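Notes for the bin talk (Léonie Besnard, January meetup, 16 minutes plus questions)

Start without the slides. Ask who has a drawer, box or bag at home where things go when they have no other place. Wait for the hands. Everybody laughs at this point, let them.

Then say what I'm here for: I love the mixed bin. I've been sorting lost and leftover things at the Prorkura exchange room for four years and I still get excited when a new one comes in. You never know! A toy next to a kitchen thing next to half a pair of something, and every one of them was bought or given by someone.

Slide: the room. Keep this short. Shelves on the left, sorting table by the window, the door that sticks. Mention the Botero shelving because somebody always asks, and yes, it holds the weight, and no, I wouldn't put the books on the top shelf again.

Slide: my three questions
Can I tell what it is? Is it whole? Would a person come back for it?
Go slowly here. People write these down. The third one is the one they argue about, and I want the argument, so leave room for it. If it's quiet, tell the Mishra story (the box of odd buttons, the woman who drove back for one of them, the coffee afterward). Not the long version.

Slide: bins
Metal over cardboard, every time. I know cardboard is free. But metal wipes clean, it doesn't sag, and it can take years of people dropping things in from too high up. Scratches don't matter a bit. Tell them I used to line ours with towels and spent more time washing towels than sorting.

Also, spread things out! This is the part I get carried away with, so watch the clock. A full bin hides the small things and small things are what people miss most. Take half out, put it in a second bin behind the first, and work on what's left until you can see floor between the objects. When you can see floor, your eyes do the work for you.

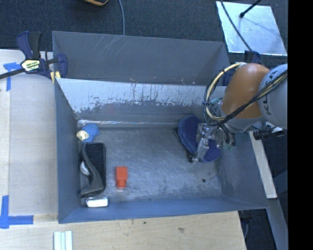

Now the exercise. Groups of 5, one bin per group, 10 minutes. No talking for the first minute, just looking. Most people go straight for the bright thing, the red or the orange or whatever is sitting by itself, and that's fine, it's a good place to begin. But ask them what's along the walls. The corners are where the little white and pale things end up, half under something bigger, and a dark object will hide nearly anything that slides in beside it.

Soft things: somebody will ask about slippers and anything padded. We keep them if they're clean. A single slipper waits a month for its partner, and I'm a bit sentimental here, I often give it two.

Toys go in their own box at the end of the day, even the worn ones. Especially the worn ones. If it has a face, someone has probably given it a name.

Unknown pieces, handles and parts of handles: tag with the date and keep them together. Show the tag from my own bag, it says 25/12/2024, and yes I was sorting on Christmas, and yes I had a lovely time.

If there's time: labels. Pencil beats marker because you will change your mind. Pass around the Trumer tags, the string ones, and get them back this time.

Questions. Likely ones are smell, batteries, and how long to keep keys. (Air it, take them out, forever.)

Hand out the sheet on the way out, bins stacked by the door, table wiped.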